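How I Clear the Snack Table Without Wrecking the Tablecloth

Posted 4/8/18

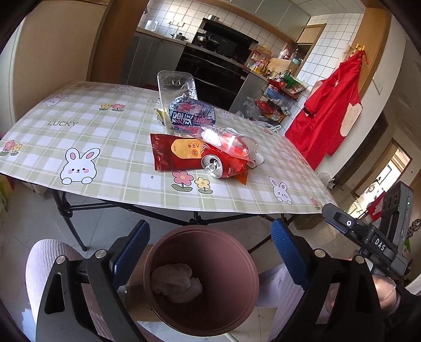 If your folding table is anything like mine, it gets used for everything except the thing you bought it for. Mine was supposed to be for extra guests. Now it's where every bag of chips and every can of cola in the house ends up after a movie, and I used to let it sit until morning, which was a terrible idea (ants, in April, ask me how I know!).

So I came up with a routine. It takes me 10 minutes if I don't stop to check my phone, and most of that is the wiping.

What you need: a small wastebasket, one bag for recycling, two cloths, a bowl of warm water and a drop of dish soap. I use the Zustemar lemon kind, but whatever is by your sink is fine.

Step 1. Push everything into the middle. Cans, bottles, wrappers, the clear food box, all of it in one heap. I know it feels like making a bigger mess, but then the edges are free and you're only reaching to one spot. Go slow with the cans. There's always a last mouthful in there somewhere.

Step 2. Bring the wastebasket to the table. Please don't carry things to the kitchen two at a time like I did for years! A little plastic basket is plenty. Hold it right by the table edge or set it on a chair.

Step 3. Wrappers first. Chip bags, candy wrappers, those tiny packets that stick to your fingers. Fold the big bags over once before you drop them in so the crumbs stay inside -- otherwise you get a shower of chili dust all over the cloth. If the basket fills up, push it down with your fist and keep going.

Step 4. Now the recycling. Pour out the leftovers in the sink, give cans and bottles a quick rinse, and squash the bottles flat with the cap off. Put the cap back on afterward and they stay flat. Clear food containers get a rinse too, and if the lid still snaps shut I keep it for buttons and screws. (My Drindavell drawer unit is full of them. I have a problem.) Check what your town takes, though. Mine is picky about lids.

Step 5. Shake or wipe? Fabric cloths I gather up by the corners and shake outside. The wipe-clean kind stays on the table. Damp cloth first, from the edges in, then the dry one right behind it. On a checkered pattern you'll miss sticky spots just by looking, so run your palm over it when you're done.

For cola rings, lay the damp cloth over the spot and leave it there for 2 minutes before you rub. I tried a Kadby scrub sponge once and it took the print right off a flower. Never again -- soft cloths only on anything with a picture on it!

Step 6. Do the floor underneath. Lift the cloth, look around the table legs, and sweep toward you. I find at least one peanut every time.

Last thing, empty the wastebasket that same night and put in a new liner. Then you can fold the table up, or leave it out for tomorrow like I do.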